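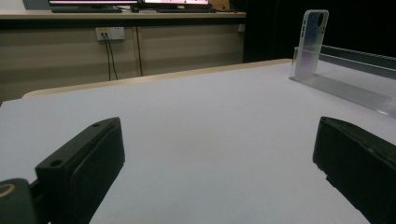 Droslow asked under the previous version of this page whether a painted tabletop can be recoated without stripping it back to bare board, and whether the answer changes if the old paint is water-based.

It can, provided the old coat is sound. The type of old paint affects the primer and very little else. The method below covers a flat white or pale top finished in matt, which is the least forgiving combination: matt paint marks easily, and white shows every run and every hair from the brush.

Checking the old coat

Score a small grid through the paint on the underside or near a corner, press down a strip of strong tape and pull it off sharply. If flakes come away with the tape, stop and strip the top. If the squares stay put, carry on.

To find out what the old coat is, rub a hidden patch with a white cloth and methylated spirits. Colour on the cloth means water-based paint. A clean cloth usually means oil-based, and an adhesion primer is needed. When in doubt, use the adhesion primer anyway.

If the table may be old enough to carry lead paint, test it with a kit before any sanding.

Materials

Sugar soap and two buckets
Fine abrasive sheets, 200 grit or the nearest grade in the shop
Sanding block with a flat cork or rubber face
Two-part filler for chips
Water-based primer (or adhesion primer, see above)
Matt furniture paint
Clear matt varnish, water-based
Short-pile roller, tray and a 50 mm brush for the edges
Dust mask

Cleaning

Wash with sugar soap at the strength given on the packet, then twice with clean water. Silicone polish is the usual cause of small round craters in the new coat. If the top has been polished for years, wipe it with white spirit first, change the cloth often, and wash afterwards. Leave overnight.

Filling and sanding

Fill chips slightly proud and let the filler harden fully. Sand it level with the block, never with fingers behind the paper, which leaves a hollow that shows under low light.

Then sand the whole top. The aim is an even dull surface with no shiny spots. On rounded edges use a folded sheet and light strokes, as the paint there is thinner and breaks through quickly. Any bare patch must be spot primed.

Vacuum, then wipe with a damp lint-free cloth. Tack cloths can leave a residue under water-based paint.

Priming and painting

Apply one coat of primer with the roller, edges first. Drying times vary with the product and the room; below 8 degrees most water-based paints do not form a proper film, so an unheated garage in February is not suitable.

Apply 3 thin coats of paint. For each coat:

Cut in the edges with the brush and roll the flat part before they dry.
Roll across the top, then finish with light strokes along its length, all in the same direction.
Do not go back over paint that has begun to dull. Leave the fault and sand it out later.

Sand very lightly between coats and remove the dust each time.

Varnishing

Stir the varnish, do not shake it - bubbles dry as pinholes. Matting agent settles in the tin, so stir again halfway through. A tin used without stirring will dry patchy, with glossier areas where the flow was heavier.

Two coats are enough for a desk. A kitchen table needs a third.

Curing

The top can be touched after a few hours but should carry nothing for 72 hours. Full hardness takes longer, commonly several weeks. Until then use felt pads under lamps and keep hot cups and wet cloths off it.

Last revised 10 Dec 2025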